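Tatville Community Services: automation equipment planning thread

1/ Tatville Community Services is preparing its equipment budget for a tabletop robot arm at the Clotgate meals centre. This thread sets out what we have costed to date, what remains open, and how member organisations can comment before the estimates close in June.

2/ The work under consideration is light handling of whole fruit and serving ware at bench height. It is repetitive, it takes up the first part of every morning shift, and it has been difficult to roster. Knife work, hot food and lifting from the floor are outside the program.

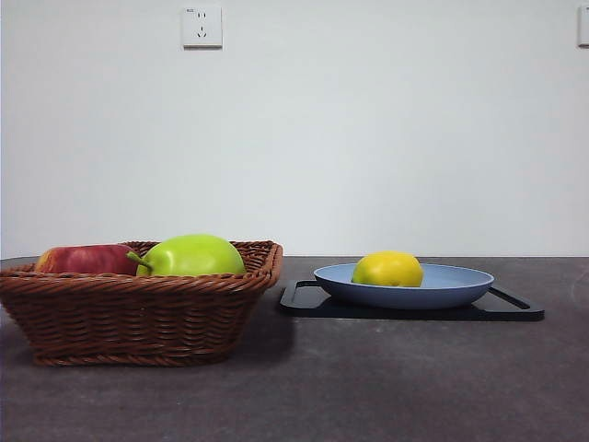
Apples in a wicker basket; a lemon on a light blue plate and black tray.

3/ Fruit is a demanding item to budget for. A gripper that suits a small lemon may not open far enough for a large apple, and one that closes too firmly will bruise both. Suppliers have been asked to state maximum opening, minimum closing force and the cost of replacement fingers as separate lines.

4/ Figures to date, per station and excluding tax:
Replacement finger set, two-finger gripper: $392
Wrist camera and mounting bracket: $592
Fixed bench camera with stand and cabling: $949
The arm is quoted separately and will be released with the full estimates.

5/ A further $3000 has been set aside for operator training in the first year. This sum will not be drawn on for hardware. Our earlier purchase at Plestbridge was delayed by a full quarter when the training line was spent on parts, and the board has asked that the two be kept apart.

6/ On cameras: members have asked why both types are listed. The bench camera takes in the whole work area. The wrist camera gives the close view that matters at the rim of a plate, where the fingers must be placed with some accuracy.
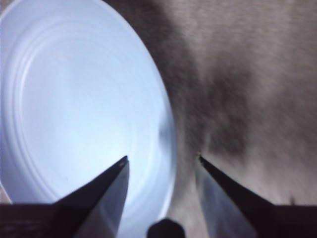 Wrist camera view: gripper fingers near the rim of a white plastic plate, with grey fabric alongside.

7/ Serving ware will not be replaced to suit the equipment. The centre uses plates of several colours and profiles, and any arm purchased must handle the stock already in the cupboards. Tenders that depend on new crockery will be asked to include its full cost.

8/ Bench surfaces are also in scope. Pale plates on a pale surface are harder for some vision systems to separate, and glare on white plastic is a known difficulty. Cassim, our second site, has requested an allowance for matte bench coverings. That request is under review. 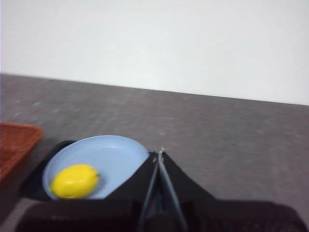

9/ Clearance around the arm should be measured before a model is chosen. The gripper and its housing take up a good deal of room close to the bench, and neighbouring items need to be set out accordingly. Sites are asked to record bench depth, height to the nearest shelf and distance to the nearest power outlet.

10/ Maintenance has been budgeted over three years. Fingers are treated as a consumable. Cameras are treated as minor equipment and will be entered on the asset register at each site.

11/ No positions will be removed as a result of this purchase. Hours released from bench handling will be returned to the delivery roster, which has carried vacancies at Clotgate and Cassim since the summer.

12/ Comments from member organisations may be sent to the equipment desk at the Tatville office until 5 pm on the last working day of June. Please mark them with the site name and the relevant budget line.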